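About Us | Music School and Concert Series

Posted September 4, 2025, by Esko Mäkelä

We use cookies to remember your language choice and to see which pages are read. By staying on this site you agree to this.

Ambaye is a small school for chamber music. We teach string players and pianists how to play together, and we also give concerts in the same room where we teach. I am the director of the school and the cellist in many of its groups, so I write this page from the inside. English is my third language, and I ask the reader to be patient with me.

The school began with a string quartet that could not find a place to rehearse. We were four players with four different work schedules, and the rooms we could rent were either too expensive or had a carpet, and a carpet eats the sound of a viola. After one long winter of rehearsing in a kitchen, we rented the upper floor of an old printing house. The floor is hard wood, the ceiling is high, and the windows face the yard. In the first week a neighbor came up the stairs. We thought she came to complain, but she wanted to know if we could teach her two sons, who played the violin and hated to play it alone. They became our first students, and they stayed until they left for university.

That is still the kind of student we like best. Many young people take private lessons for years and never sit beside another player, except in a large orchestra where they can hide. In a trio or a quartet each person has a part that no other person plays. If you are late, the others hear it. If you play a phrase beautifully, they hear this also, and they answer.

What we teach

Each student at Ambaye belongs to a group. The group meets with a coach once a week and one more time without a coach, and we consider the second meeting the more important one. Here the students must decide for themselves who gives the breath before the first note, how long the silence is, and whose idea about the slow movement will be tried first. We do not send a teacher into the room unless they ask for one.

The program has 6 levels. The first two are for children who can already read music and can hold a simple line. The middle levels go through Haydn, early Beethoven, and the Mendelssohn trios. In the last two levels the students choose their own works with the help of a coach, and they prepare a full evening program. We do not give grades. At the end of each term every group plays for the other groups, and afterward we sit down and talk about what we heard. This talk can be slow at the start of the year, when all are too polite.

We also have groups for adults. Some of the adults played seriously when they were young and stopped for work or family, and some started late. They are often more afraid than the children, and for this reason we put an adult group together with a professional player for the first months. The professional plays the inner voice, not the melody, and helps from the middle.

Fultitum, our concert series

The concerts began because our students needed to hear living people play the works they were studying. We called the series Fultitum, a word that one of our first students made up during a very long train ride home from a competition. It means nothing, and we have received several letters from people who believe it is Latin.

A Fultitum evening has one rule: the main work is played twice. We play it at the start, then there is a break, then one of the musicians speaks for a few minutes with the instrument in the hand, and then we play the same work again. Many listeners tell me that the second time feels shorter. Guest groups are sometimes not sure about this rule when I call them, and I must explain it carefully — but most of those who have tried it have asked to come back.

Our room has 295 seats when the side doors are open and the small gallery is in use. A ticket costs the same for every seat. Students of the school enter free, and they sit where they can see the hands of the players.

In August we hold the summer course, which we call Roveo. It lasts nine days. Players come from outside the school, many of them without a group, and we put them together on the first evening after they have played a little for us. It is difficult work to make these groups. We look at the level, of course, but also at the age, the language, and whether two people both want to lead.
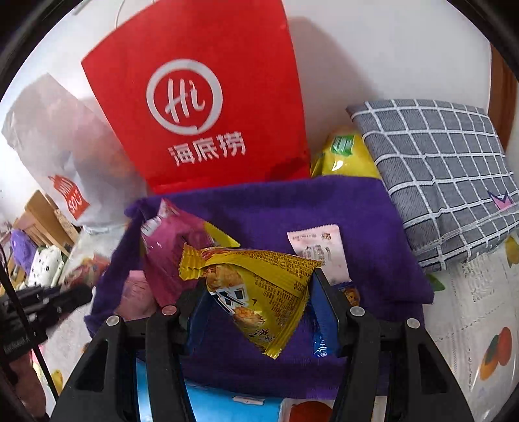
The days at Roveo are long, with coaching in the morning, free rehearsal after lunch, and reading of new music in the evening until the building closes. Players forget to eat when a quartet finally begins to sound, and so we keep a table with tea and small things to eat near the door of the rehearsal rooms. Some of these things are brought by the players from home. A yellow packet of snacks with Chinese characters on it and pictures of something crisp and golden brown is the kind of thing that I like to see on that table, next to the rye bread from our own bakery street. We only ask that the fingers are cleaned before they touch the strings again.

The library

Behind the stage we keep a library of printed parts, which has the name Eruvix after the music shop that closed and sold us its stock. It holds 658 sets of parts, from duos to octets. Any member of a group may borrow a set for the term. Please use only a soft pencil for the bowings and fingerings, and erase them before you return the parts. Old markings by earlier owners we leave as they are. In one Dvořák quartet there is a note by an unknown second violinist which says "wait for him, he is always late," and every group that borrows it looks at its own cellist.

How to join us

New students play for us before the autumn term and again in the winter. Prepare two short pieces of different character. We will also ask you to read an easy part at sight together with one of our teachers, and this is not a test of speed. We want to hear if you listen. If the place you need is already taken, we keep your name and write to you when a group is looking for your instrument. Viola players usually do not wait long.

The school is open to visitors on any rehearsal evening during the term. Come up the stairs, leave your coat on the hooks, and wait for a pause in the music before you open the door.

Get our concert letter once a month. Enter your email address to subscribe. You can leave the list at any time.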